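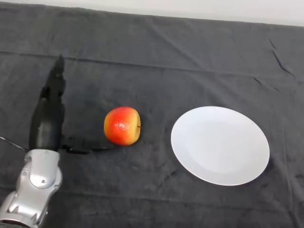
The Alix Card Stock Assortment from Pametti is intended for stamping, layering, die cutting and general card making at home or in the classroom. Each pack contains heavyweight card bases, pre-scored and ready to fold, together with matching layering sheets. Colors are chosen to work with common ink pads and with ordinary objects used as subjects for drawing. A red and yellow apple set beside a white plate on a dark gray cloth, for instance, may be matched closely from the Orchard, Plain White and Charcoal sheets, and this grouping is used in the first project of the instruction leaflet.

Product details

Item number: 2443 (Orchard assortment)
Item number: 2191 (Winter assortment)
Contents: 29 sheets and 2 scoring guides
Finish: smooth on one side, lightly textured on the other
Envelopes: sold separately

Use and care

Card stock should be stored flat and away from direct sunlight. Pigment inks require longer drying on the smooth side. Customers who intend to heat emboss are advised to test a small piece first, as the darker sheets may curl under prolonged heat. The stock is suitable for most manual die-cutting machines. Detailed dies may require a second pass.

Instruction leaflet

The leaflet enclosed with each pack was written by Charmaine Zwane and illustrated by Wian Dlamini. It covers basic folds, the layered front panel and the pop-up insert. Replacement copies may be requested from the Costby office.

Ordering

Schools and craft groups may order either assortment through Nilsuwan, the distributor for bulk purchases. The Winter assortment is available from October while supplies last. Opened packs cannot be returned unless sheets are damaged or missing. Please keep the packing slip and quote the item number in all correspondence.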